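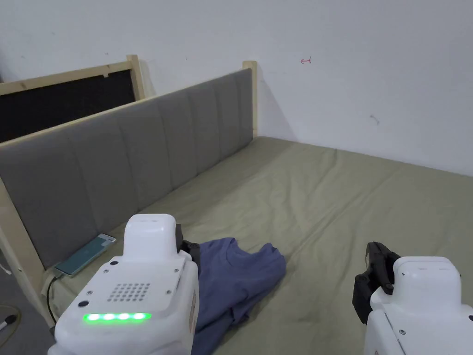 Count me in, but only if I don't have to tidy my wardrobe first, came the first reply when I put word out that we were looking for people again. You don't! Please don't tidy anything. I'd much prefer you came as you are, with the drawer that won't shut and the jumper you've been meaning to take to the charity shop for years.

So, what am I after? I run a small clothes diary project called Mundska, which started in Benderport and has now crept along the coast to Skedham. We ask ordinary people to keep a note of what they wear, what they wash, what they mend and what they give up on. I've been doing it myself for ages and I'm still shocked by how often I wear the same grey cardigan (it has a hole in each elbow and I love it dearly).

Last time round we ended up with 345 diaries, and between them they listed 3,030 pieces of clothing. I read every one. A lot of it was T-shirts, plain old T-shirts, and people wrote pages about them - where they'd bought them, who they'd pinched them from, why they couldn't throw them out. Coats got hardly a mention, and I'd love to put that right this winter, so if you own a coat with a bit of history to it you are very welcome indeed.

You can take part if you're 18 or over, live in or near Benderport or Skedham, and can write a few lines most days for 4 weeks. You don't have to be interested in fashion. You don't have to sew. Some of the best diaries came from people who told me at the start that they'd have nothing to say, and then filled the back cover as well. Couples and housemates can both sign up but we'll give you a diary each, as sharing one led to a certain amount of crossing out.

Most days it takes five minutes. You jot down what you put on, whether it came out of the wash or off the back of a chair, and anything you noticed: a button gone, a zip sticking, somebody at work saying they liked it. Once a week there's a longer page with a few prompts, and you're free to ignore them if they don't suit. We'd also like you to pick one thing you've stopped wearing and tell us its story in up to 1,000 words. Shorter is fine. One chap sent us a single sentence about a pair of cords and I still think about it.

We can't pay a wage, I'm afraid, but everyone who hands in a finished diary gets a shopping voucher and a free place at one of our mending afternoons. Those are held upstairs at Mancuso Hall on a Saturday, with tea, decent biscuits and more thread than you've ever seen. The stairs are steep, so tell me if you'd struggle and I'll set up a table on the ground floor for you.

Your diary is kept without your name on it. If we quote a bit in the exhibition we'll ask you beforehand, and you can say no, or say yes and then change your mind. You can also drop out whenever you like and I won't ring you up to find out why!

To join in, pick up a form from the front desk at Mancuso Hall or from the library in Skedham, fill in both sides (everyone misses the back) and pop it in the box. I'll be in touch by the end of October and diaries go out in November. If you'd like a large print one, or you'd sooner talk into your phone than write, tick the box near the bottom.

Last updated: September

Comments

Did the last round and really enjoyed it. Found out I own seven navy tops and only like two of them. Is it OK to sign up again?

Reply from Mundska: Yes please! Put "again" at the top of your form so I can send you the newer diary - it has bigger boxes.

Do school uniforms count? I wash far more of those than anything of my own.

Reply from Mundska: They go on the laundry page, and you can moan about them as much as you like.

My mum's coat is older than me and I wear it every winter. Form is going in tomorrow.

We use cookies to remember your settings and see which pages get read. Accept all | Manage choices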